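Skerkitz Move-In Desk Kit
For leased offices, model suites and sales galleries

I put this kit together after my third season of leasing floors at Feltska, a mid-rise office building with 37 suites and one very slow freight elevator. Every new tenant asked me the same thing in the first hour: where are the pens, and where do I sign? So now I sell the answer in a box!

The kit furnishes one reception desk for a new tenant or an open house. You get a pen holder, a letter tray, a sign-in pad, a key dish, a stack of floor plan sleeves and a pack of blank suite cards. I pack them all myself (my sister thinks I'm nuts) and they go out flat wherever I can manage it, so you're not paying to ship air.

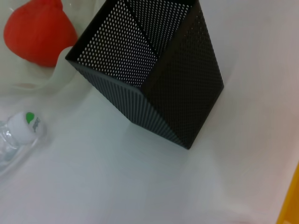 Black perforated container, square, open top

Most of my buyers are small landlords and leasing agents. If you've got a suite sitting vacant, dress the front desk before you show it. I did that with a corner unit at Eskola that had been dragging along since January, and people started hanging around at the desk and asking about parking, which is when I get to talk money. I can't promise you a signed lease, obviously, but I do like it when folks stay and chat.

The sign-in pad has room for name, company, phone and how much space they're after. I left out email on the first version and boy, did I hear about it. It's on there now.

Ordering for a whole building? Clesuletti handles my bulk orders and will print your building name on the suite cards. They need 14 days from the time you approve the proof, so please don't call me the night before your open house. (You know who you are.)

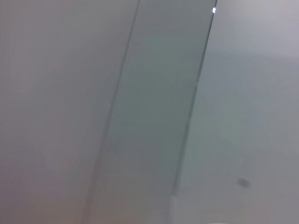 Sizes and prices

Single desk kit: one of everything listed above
Floor pack: 6 desk kits, one shipping carton
Suite cards, bulk: box of 3000, blank or printed
Refill pads: sold singly, fit the same tray

Returns are fine on anything unprinted. Drop me a note through the contact form with your order number and I'll send you a label.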